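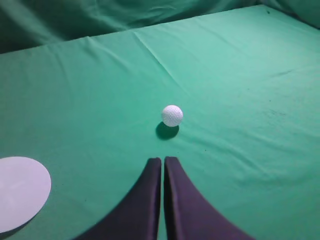

Notebook, June, started 4:25 in the afternoon

Spent most of today on the fingers of the small arm, which we have all been calling Nomby for so long that I had to look up what the work order calls it. The complaint from the morning shift was that the grip had gone lazy on anything round, and I wanted to see it from Nomby's own point of view before I took a wrench to anything. So I put the golf ball out on the green cloth and brought the fingers in until they were nearly closed, with just a thin strip of cloth showing between them. The gap lines up almost straight under the ball in the wrist view, which cheered me up no end, as I had been dreading another afternoon with the camera bracket. I left the bracket alone!

With that off my mind I went to the finger mounts. The left one had a loose screw (the lower one, the one you can only reach with the short key, naturally) and I could rock the finger a little by hand. Cleaned the threads, a dab of the blue threadlocker, snugged it back down. The right one was fine but I took it out and did the same so they match. Then I homed the gripper and saved the new closed position. Cycle counter read 3,415 when I started, and I wrote that on the card taped inside the cabinet door as well, for anybody who doesn't read my handwriting in here.

Binta Nwachukwu came by while I had the covers off and asked whether we should just order new fingers from Sterko and be done with it. I can see her side of it. We do have one set left in the drawer, and I'd like to get the summer out of these if the inner faces hold up. I ran my thumb down both of them and didn't find any torn spots, so they stay on for now.

Ran 56 picks after the screws were set, all with the golf ball, moving it a bit each time. It dropped 4, every one of them when I had the ball way out toward the back of the table. That smells like reach and not grip to me, but I have been wrong about this arm before, and I'd rather somebody else had a look too. Tamsin Haverford, if you are reading this, would you try it with the speed turned down to 25 percent on the final approach? I left it at the usual setting and didn't want to change two things on the same day.

Other bits while I think of them. The cable tie at the elbow is chafing again and wants a softer wrap. The cloth has some creases I keep meaning to iron out, and there are specks on the right-hand side that a lint roller might get. The short key is back in the Odholm tin, top shelf, please put it back there when you're finished.

Left powered down, covers on, stop button in. Elbow wrap is first thing tomorrow.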